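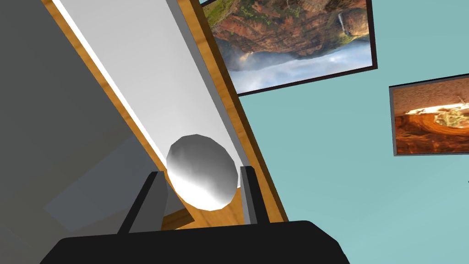
Coimbra, 15 de maio de 2023

Em março terminou o prazo para comentar o relatório sobre as perdas do arquivo distrital de Samirlow. Li-o duas vezes, a segunda com o anexo técnico aberto ao lado, e fiquei com notas que não cabiam no formulário. Ficam registadas aqui.

O resumo que circulou na imprensa fala de "destruição total do acervo". O relatório não diz isso. Diz que o edifício principal ficou sem cobertura, que o depósito do piso superior ardeu e que a cave esteve inundada durante um período que os autores não conseguiram determinar. São três situações diferentes, com graus de recuperação diferentes, e metê-las na mesma expressão tem consequências práticas: quem financia a recuperação de um acervo dado como totalmente destruído?

O piso superior guardava os jornais encadernados e a biblioteca de apoio. Perda integral, segundo o anexo. Quanto aos jornais, existe microfilme parcial numa instituição fora da zona de combate, mas o inventário desse microfilme foi feito por título e não por número de edição, de modo que ninguém sabe ao certo que anos estão cobertos. Quem já trabalhou com microfilme antigo de imprensa regional conhece o problema. O rolo diz uma coisa na caixa e outra no primeiro fotograma.

A cave guardava os registos notariais, os livros de terras e o fundo Oyewole, que é a parte que me interessa e a razão pela qual comecei a seguir o caso. Trata-se de correspondência comercial, rascunhos de contratos e cadernos de contas em papel de trapo, com tinta ferrogálica na maioria dos cadernos mais antigos. O papel de trapo aguenta bem a água. A tinta ferrogálica aguenta razoavelmente, desde que não se tenha tentado secar tudo depressa com calor. As capas em pele são outra história, mas as capas podem sacrificar-se.

O anexo propõe congelar o que for retirado e tratar depois por liofilização. É o procedimento corrente e não tenho objeções de princípio. Tenho uma objeção logística. A liofilização exige câmara de vácuo, e a mais próxima fica do outro lado de uma fronteira que tem estado fechada à circulação de bens culturais, precisamente para impedir o tráfico. O relatório dedica a isto uma nota de rodapé. Devia ter-lhe dedicado um capítulo. Uma autorização temporária de exportação, com lista fechada de volumes e selo nos contentores, resolve o assunto no papel, mas alguém tem de fazer a lista, e a lista depende de um catálogo que não se sabe se sobreviveu.

Passo ao catálogo, que foi o que me fez escrever.

O arquivo usava o Distgate para a descrição arquivística. A última exportação completa de que há notícia tem seis anos. Depois disso houve exportações parciais, por série, enviadas por correio eletrónico a uma instituição parceira e guardadas sem qualquer controlo de integridade. O relatório chama a isto "cópia de segurança externa". Não é. Uma cópia de segurança tem periodicidade, tem verificação e tem alguém que sabe restaurá-la. O que existe é um conjunto de anexos numa caixa de correio.

Dito isto, os anexos existem, e valem muito. Obtive acesso a uma parte por via de um grupo de trabalho e fiz o exercício de reconstruir uma série. Notas de quem quiser repetir:

Os ficheiros vêm em dois formatos, consoante a versão do programa. O mais antigo usa ponto e vírgula como separador e não protege os campos de texto, pelo que qualquer descrição com ponto e vírgula parte a linha. É preciso reconstruir pela contagem de campos a partir do fim, porque as cotas e as datas ficam nas últimas colunas e têm formato previsível.

As exportações estão truncadas em 1.000 registos por ficheiro. Isto não vem indicado em lado nenhum. Percebe-se porque vários ficheiros terminam exatamente aí, a meio de uma sequência de cotas. Quem exportou uma série maior do que isso e não reparou no limite enviou uma série incompleta. É provável que tenha acontecido mais do que uma vez.

A codificação de caracteres muda sem aviso. Os nomes de lugar com diacríticos aparecem corrompidos em parte dos registos, mas de forma consistente, e uma tabela de substituição resolve quase tudo. Guardem o original antes de corrigir. Parece desnecessário dizê-lo, mas no grupo de trabalho já encontrei ficheiros "limpos" sem o ficheiro de partida.

As imagens digitalizadas são um caso à parte. Foram feitas com equipamento Virneo, em campanha, e o relatório refere um lote-piloto de 1.000 imagens do fundo notarial. Vi uma amostra. A resolução é suficiente para leitura, a iluminação é irregular junto à lombada e falta a escala de cor. Para efeitos de prova de propriedade servem. Para estudo material do documento, não. Convém que isto fique escrito na descrição do lote, para que daqui a uns anos não se tome a digitalização como substituto do original e se dê por dispensável a recuperação do que está na cave.

E é esse o ponto em que discordo mais do relatório. A recomendação final põe a digitalização à frente da estabilização física, com o argumento de que é mais rápida e mais visível para os doadores. Papel molhado não se digitaliza. Papel congelado também não. A ordem é retirar, identificar, congelar, secar, limpar e só então digitalizar. Inverter isto num plano de financiamento significa ter scanners parados e caixas com bolor.

Sobre os livros de terras, uma observação menos técnica. São eles que determinam quem pode regressar a que casa. Num conflito em que houve deslocação de população, o registo predial é o documento mais procurado por todas as partes, e não só pelas que o querem conservar. O relatório não discute se a inundação da cave foi acidental. Compreendo a prudência. Mas um levantamento do estado das válvulas e da canalização, com fotografias datadas, custa pouco e tem de ser feito antes de qualquer obra no edifício. Se já foi feito, não consta do anexo.

O guião que usei para recompor as linhas partidas é curto e mal comentado. Envio-o a quem pedir, com a tabela de substituição dos diacríticos. Falta-me tratar as exportações da série de testamentos - chegaram comprimidas num formato que ainda não consegui abrir.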